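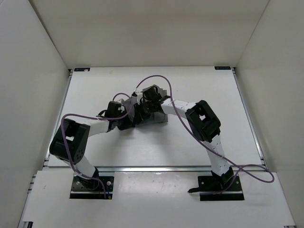 Two arms at work on a grey fabric item on the Traleo folding bench. Photo: Traleo press desk. Free to use with credit.

Home News Press Products Trials Contact
Search this site Enter keyword Go

PRESS RELEASE
For immediate release
Nov 27, 2025

Can a machine do the folding yet? Traleo publishes results of its October chores trial

Short answer: some of it. Slowly.

Traleo, the household automation firm, today releases the results of a month-long trial of two-armed machines on ordinary chores. Laundry folding mostly. Also shelf facing for a shop and wiping down of counters. The trial ran through October with two partners, the launderette chain Dirnerura and the homeware shop Avotiņš.

Main figures for those in a rush:

- 239 folding attempts on mixed washing, towels, T-shirts, pillowcases, a few pairs of trousers
- 31 attempts stopped by a member of staff and finished by hand
- about 3 minutes for a T-shirt, start to finish, when it went well
- 3 chores tested in all: folding, shelf facing, wiping

Towels and pillowcases went best. Flat, square, same every time. T-shirts next. Trousers poor. Anything with a hood was dropped from the list in the first week and did not come back.

"People ask me when they can have one at home and I tell them not this year and not next," said Barış Sarıgül, head of trials at Traleo. "A person in a launderette folds a T-shirt in a few seconds while talking to a customer. We are nowhere near that. What we can do now is leave the bench with a pile of towels and come back to a pile of folded towels, most days."

Why cloth is hard

A tin or a box keeps its shape when you pick it up. A shirt doesn't. Pull one corner and the rest goes somewhere else, and the machine has to look again and work out what it is holding. The hardest part of the trial was the start of each fold. A garment comes out of the basket in a lump, and the two arms have to find an edge, or a shoulder, or anything at all that tells them which way round it is. Once an item was flat the fold itself was seldom the problem. Most of the stopped attempts were stopped before the first fold had been made.

Thick jersey was awkward. So were dark colours under the old lamps at the Dirnerura site, which were changed half way through the month. Results before and after the change are listed seperately in the full report.

The two arms share the work. One holds, the other pulls or smooths, then they swap. Getting them to work close together without knocking took up most of the summer, and the trial software is still cautious about it. That accounts for a good part of the time per shirt.

On the shop floor

At Avotiņš the job was shelf facing, pulling stock forward and turning labels to the front. Boxed goods fine. Mugs fine if the handles were left alone. Stacked bowls were taken off the list after the first few days at the shop's request. The work was done before opening, with a member of staff present throughout.

Frans Van Beek, who manages the shop, said: "It did the candles and the boxed glasses properly and my staff stopped checking them by the second week. It was slow, I could have done the aisle myself in the time. But I was doing the till and the delivery instead. Would I pay for it? Depends on the price, and they haven't told me the price."

Wiping down was the least finished of the three. The machine covered the counter evenly but made no distinction between a clean patch and a sticky one, and gave both the same going over. Work on this carries on.

What happens next

Traleo will run a second trial with Dirnerura in the new year, folding only. Items to include fitted sheets, which were left out this time. The grippers are being changed for a softer type made by Cletalska, with a thinner tip for getting under a hem. Staff at the launderette have asked for a simpler stop button and a way of telling the machine to skip an item and move to the next one. Both will be in.

No home product is being announced today. Traleo is not taking deposits or names for a waiting list, and asks readers to be wary of any site which says otherwise.

"We'd sooner put out the stopped attempts along with the good ones," said Sarıgül. "There are plenty of films about with one perfect shirt in them. Dirnerura's customers bring in a bag of everything, inside out, socks in the sleeves. That is the job."

The full report, with a table of every folding attempt by item and fabric, is availible on request from the press desk. Journalists wishing to see the bench running can book a morning visit. Please allow plenty of time, and bring your own washing if you like, clean, no hoods.

Notes to editors

1. Traleo is written with a capital T only, not all capitals.
2. A stopped attempt means a member of staff pressed stop or took the item off the bench. An untidy fold that the machine finished by itself is counted as finished. Tidiness scores are given in the report.
3. Times were taken from first touch to release and leave out loading the basket.
4. Dirnerura and Avotiņš were not paid for taking part.

Press contact: Traleo press desk, weekdays, office hours. Interview requests for Barış Sarıgül by email please, via the Contact page.

ENDS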